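Moving your Drukeson saves to a new PC without losing your mind
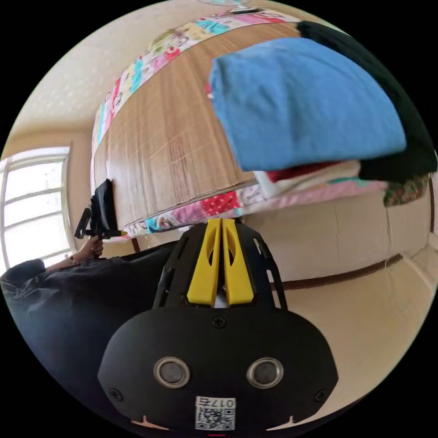

Drukeson has cloud saves. It says so right there on the store page. What the store page leaves out is that the cloud only holds your settings and your two most recent slots, so if you're like me and have 124 saves named things like "before bridge" and "before bridge REAL", you'll be moving them by hand.

You need both machines, a USB stick, and an evening when no one wants you for anything.

1. On the old PC, close the game all the way. The launcher likes to hide in the tray and keep your files open. Right click it, choose Quit, and then quit it again when it asks if you're sure.

2. Open your Documents folder and find the one called Imirgate. That's the engine name. You'd think it would be called Drukeson, and so did I, for most of December.

3. Copy the Profiles folder to the stick. Mine was 346 MB, nearly all of it thumbnails of my character facing a wall.

4. On the new PC, install the game and start a new campaign. Play until the first autosave, then quit. Skipping the intro is fine.

5. Look in the new Profiles folder. There will be a folder with a long number for a name. Write that number down, delete the folder, and paste in your old one.

6. Rename your old folder to the number you wrote down. Leave this out and the game will cheerfully tell you that you've never played it.

7. Turn off cloud sync before you launch. Load a save, make a new one, then turn sync back on. If it asks which version to keep, pick Local.

Mods are a separate headache. The MacLeish map pack keeps its own data in the install folder, so copy that too - thanks to Beathag Dow for pointing this out after I'd already wiped the old drive.

Updated 20th February: the latest patch moves screenshots out of Profiles. Steps are the same otherwise.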